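자료실 > 취미 기록 > 엽서 스탠드 > README

# Brelturik 엽서 스탠드 기록

명화 엽서를 사 모으다 보니 서랍이 꽉 차서, 작년부터 투명 아크릴 스탠드에 한 장씩 세워 두기 시작했어요. 어떤 엽서를 어떤 스탠드에 얼마나 세워 뒀는지 적다 보니 표가 제법 커졌길래 파일로 묶어 올립니다. 엽서 좋아하시는 분이면 편하게 가져다 쓰세요!

## 들어 있는 것

- `cards.csv`: 엽서 목록. 전부 1,824줄이고, 같은 그림이라도 인쇄가 다르면 줄을 나눴어요.
- `stands.csv`: 스탠드 27종. 등판 높이, 받침 깊이, 앞쪽 막대 유무.
- `notes.md`: 그때그때 쓴 메모. 맞춤법은 좀 봐주세요 (고칠 생각은 있습니다...)

## 열 설명

`tone`은 그림의 전체 색감인데 순전히 제 눈 기준이에요. 주황이랑 붉은색 사이에서 늘 헤매다가 결국 `warm` 하나로 합쳤습니다. `border`는 테두리 색이고, 흰색과 크림색은 따로 적었어요. `lean`은 엽서가 기댄 정도를 1에서 5까지 매긴 값이고요. 1이면 거의 꼿꼿한 상태예요.

## 세우는 법

등판에 먼저 기대고, 아랫변을 앞쪽 막대 안으로 살살 밀어 넣습니다. 막대 없는 Zurivis 스탠드는 얇은 종이가 자꾸 미끄러져서 저는 두꺼운 것만 세워요. 아크릴은 지문이 정말 잘 남으니까 안경닦이 하나 옆에 두시고요. 노을 그림은 흰 상판 위에 두는 걸 제일 좋아해요. 주황색이 확 살아나거든요!

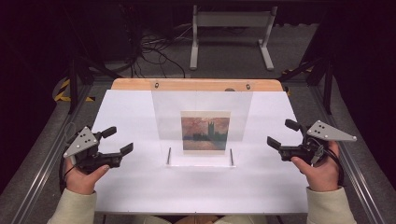
투명 스탠드에 세운 노을 그림. 오른쪽에 뾰족한 탑 실루엣, 테두리는 옅은 크림색.

## 아직 못 한 것

2월에 들어온 Boutros 묶음 20장은 아직 `lean` 값이 비어 있어요. 세로 그림은 분류를 다시 할까 고민 중이고요. 틀린 줄을 보시면 이슈에 줄 번호만 남겨 주셔도 됩니다.

관련 항목
- Firkance 엽서 앨범 속지 비교
- 아크릴 흠집 줄이는 보관법
- 크림색 테두리 엽서만 모은 목록

문의: 이슈 게시판 | © Brelturik 엽서 기록 | 맨 위로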